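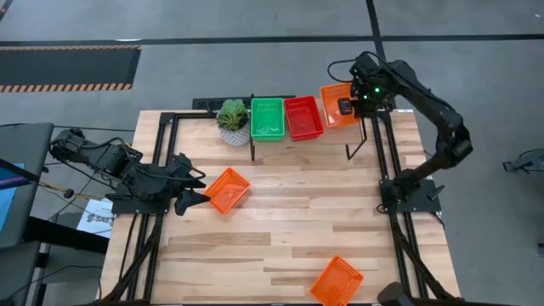
Do I have to be tidy to take part, somebody asked under our October notice, because my cupboards are a disgrace and I'd rather not be told off for it.

No, you really don't! I'd love it if you weren't, in fact. We had 486 replies to the October questionnaire, and a great many of them came from people who already label their shelves (bless them, I do it too), so this time I'm very keen to hear from anyone whose baskets end up in a heap in the hall.

So, what is it? It's called Dalis, it's about how people sort and put away plastic baskets, and I'm looking for participants in and near Lurkby. You come along, you're given a mixed lot of baskets in red, orange and green, and you put them in whatever order makes sense to you. Some people go straight for colour. Some go by size and don't care a bit that there's a red one in with the greens. I had one person at the trial run who built a long row, stood back, had a think and then took the whole lot apart again, and that was every bit as useful to me as a neat pile.

There are two sessions, each an hour and a half with a tea break in the middle. The first is all about nesting and stacking: which basket goes into which, when you turn one round to make it fit, when you give up and start a second pile. The second is about where things should live. Floor, table or shelf? Would you put the ones you use most at the front, or do you just want them out of the way?

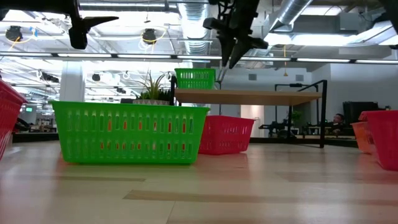 The floor part surprises people, I think. Most of us at home put a big basket down wherever there's a gap and then walk round it for a month, and I want to know how you pick the gap. Wear shoes you can crouch in. If crouching or kneeling is a bother, say so on the form and we'll do your whole session at table height. It makes no difference to your chances of getting a place.

You can join in if you're 18 or over, can lift an empty plastic basket and can get to Lurkby twice. That's the lot. You don't need to have done a study before. If you're colour blind please do apply, I'd be especially glad of you! Couples and housemates are welcome to apply too, but fill in a form each and I'll book you at different times (there was a certain amount of bickering last time).

You'll get a shopping voucher at the end of the second session, and we pay bus or train fares from Dastow and anywhere nearer. Keep your tickets. Tea, squash and biscuits are on us, and there's a gluten-free tin.

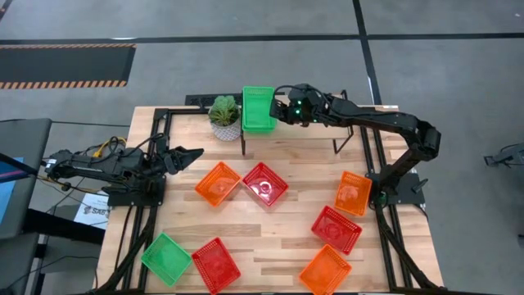 Home Storage Team, Jelínek, Lurkby

To apply, ask for the Dalis form at our front desk or use the contact page on the Jelínek site and put "baskets" in the subject line. There's one long question on it: tell me how you store things in the messiest room you've got. The box takes up to 3000 characters, though a few lines will do nicely. Please don't send photos at this stage, our inbox can't cope.

Forms need to be in by Mar 27, 2026. I'll write to everybody either way, and if you get a place I'll offer you a choice of mornings, afternoons and a few early evenings. Tell me about school runs or shift work when you apply and I'll do my best to fit round them.

Parking is at the back, past the bike racks. The front door sticks, so give it a good push.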